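12/9/24

**Handout for the unit on long-running television comedy: how an ensemble holds together**

Welcome back, everybody. I know the end of term is close and you all have other papers on your desks, so I have tried to keep this one friendly. Please read it before we meet, with a pencil if you are a pencil person (I am, hopelessly).

Our case for this unit is *Sovedlow*, the hospital-laundry comedy that ran for 12 seasons. Most of you watched the first two episodes in November, and I was so pleased by how many of you stayed for a third! What I'd like us to think about now is the people at the edges of the show -- the ones whose names come up late in the credits, who might get four lines in an episode and still be the part your aunt remembers.

### Regulars, recurring players and day players

A **regular** is under contract for the season and is usually paid for a set number of episodes whether or not the writers use them in each one. A **recurring player** is hired episode by episode, sometimes for years. A **day player** comes in for a day or two, says the lines and goes home. These words sound tidy on paper, but a long series blurs them terribly. The night clerk in *Sovedlow* began as a day player with one line about a missing coat. By season three the character had a first name, by season five a sister, and by season eight a whole Christmas episode.

How does that happen? Partly it is luck, and partly it is the room. When a comedy is shot with several cameras on a standing set, the same small-part actors tend to be kept on hand, and writers hear them chatting between takes. A voice gets into a writer's ear. Then one week a scene needs somebody to walk in with bad news, and there is that voice, ready to use.
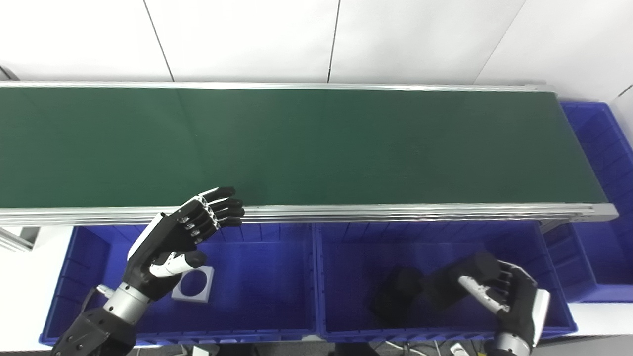 It also matters how the season is built. *Sovedlow* made 16 episodes in a typical year, which left room for a slow story in the middle where the leads could rest a little and a smaller character could carry the B plot. Compare that with *Jaltby*, our other series, whose seasons are so short that every scene belongs to the two sisters. I love *Jaltby* dearly, but can any of you name the mailman? I had to look him up myself, and I have taught it twice.

### Saying goodbye

Finales are hard on supporting characters. The *Eresano* finale gives its small parts one shared scene at a bus stop, nearly silent, and then leaves them there. *Louro* does the opposite and hands everyone a speech, and I'll admit that I cry at most of them. Watch both if you can, and notice who gets the last close-up.

### For next time

- Watch the *Louro* finale and the season five opener of *Sovedlow*.
- Choose one recurring character and write over 400 words on how the part grows or doesn't. Plot summary should be kept to a paragraph, please.
- Begin thinking about your final essay (1,800 words). Bring me a topic, even a wobbly one -- we can steady it together in office hours.

The discs are on reserve at the front desk under the course number.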